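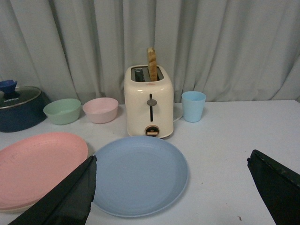
June, a little after 4 pm. Second go at the shoe pockets on the Zusosano weekender, and I'm much happier than I was this morning! The idea is still two deep pockets side by side in the base, open at the top, so you can drop a shoe in each one, heel up, without unpacking the whole bag in a hotel hallway. Think of the cream toaster, with the toast standing up out of the right slot and the left one empty: you can see straight off what's in and what isn't, and there's enough sticking up to grab hold of. That's how far I want a heel to show (maybe a bit less toast, a bit more slot). On the first sample the pockets were so deep that my size 9s went right under and I had to fish for them.

So I unpicked the bottom seam, took the depth up, and put a strip of the stiff Onyshchenko webbing around each mouth so it stays open by itself. What a difference. The mouth used to fold shut the minute you put a sweater on top of it, and now it just sits there waiting for a shoe. The webbing is a pain to sew around the corners, though. I broke a needle on the left pocket and the stitching wanders a bit on the inside, so please don't anybody show that side to Skeswood.

Weight with the new base in: 1,399 grams, empty, shoulder strap on. I was hoping to come in lighter, but the webbing had to come from somewhere. If we swap the strap buckles for the plain ones I think we get most of it back. Ashok wants to keep the metal ones because they feel nice in the hand (they do, he's right, I still want the plain ones).

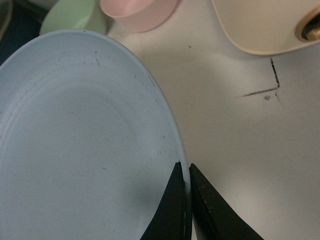
Wundunham Bags, Soft Luggage Workshop

Zipper next. I opened and closed the main one 200 times with the bag stuffed full, sitting on the floor with the radio on, and it never jumped. It did get stiff at the corner nearest the handle, where the lining is a touch too loose and wants to creep into the teeth. I ran a line of stitching along the edge to hold it back and it's running clean now, but that's a patch. The lining piece needs to be cut smaller. Valeriano, can you mark that on the pattern before you cut the next one? I've penciled it on mine but my pencil is terrible.

Fit: packed it the way I'd pack for a long weekend. Shoes, two pairs of jeans, shirts, wash bag, rain jacket, a paperback. Everything went in, and the jacket had to be rolled pretty tight. It's meant to be a 27-liter bag and I believe it, only the shoe pockets eat into the middle when they're full and you feel it. With sandals there's loads of room.

Carried it up and down the back stairs on my shoulder and it hangs straight, no twisting. The bottom got scuffed on the rail, so I've left the mark alone to see if it brushes out.

Still to do: plain buckles, smaller lining, and try the pockets with boots. I'll bring mine in. Also we're nearly out of the gray thread.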